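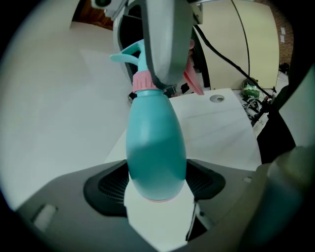

4. Filling and using the spray bottle

The Carkham sheet that comes with most refill kits says a trigger bottle needs no setting up. I would not rely on that. Most of the complaints I hear about sprayers come down to a badly seated cap or a bottle filled to the brim.

4.1 Before first use

1. Unscrew the ribbed cap anticlockwise. Grip the cap and leave the trigger alone. The trigger makes a handy lever and that is how it gets snapped.
2. Lift the spray head straight up so the dip tube comes out without bending.
3. Rinse the bottle with warm tap water, 2 times. The leaflet says once. Smell it afterwards and decide for yourself.
4. Check that the end of the tube reaches the bottom of the bottle when the head is back on. If it stops short you will never get the last of the liquid out, whatever the label promises about "full use".

4.2 Filling

1. Stand the bottle upright on a flat table. A rounded bottle is easier to knock over than a square one, so fill it well away from cables and anything with a plug on it.
2. Pour in plain water first, then the cleaner. The other way round gives you a bottle of foam.
3. For Notolov surface cleaner use 12 ml to each 30 ml of water. I have tried it at half that strength and could see no difference on a white table top, but the maker's figure is printed here for completeness.
4. Stop where the shoulder starts to narrow.
5. Screw the cap down until it resists, then stop.

CAUTION: Never put bleach in a bottle that has held another cleaner, however well you think you rinsed it.

NOTE: "Universal" caps are nothing of the sort. Try the thread with the bottle empty. If it goes on crooked, it does not fit.

4.3 With the caps off

Keep each cap beside the bottle it came from. Where two bottles are the same colour, label both before opening either. A small bottle with its cap on may lie down for a minute or two, but I would not store it like that on the strength of the word "leakproof". 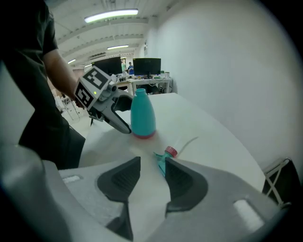

Spyros Hodžić writes that he has kept his small bottles on their sides in a drawer since June and none has leaked, so he thinks the warning is overdone. Perhaps. I would still put a cloth under them.

4.4 If it will not spray

1. Check the nozzle is turned to an open position.
2. Pump the trigger several times to draw the liquid up.
3. If nothing comes, take the head off and work it in a bowl of warm water.
4. Still nothing: replace the head and keep the bottle.

Wipe the outside dry before putting it away.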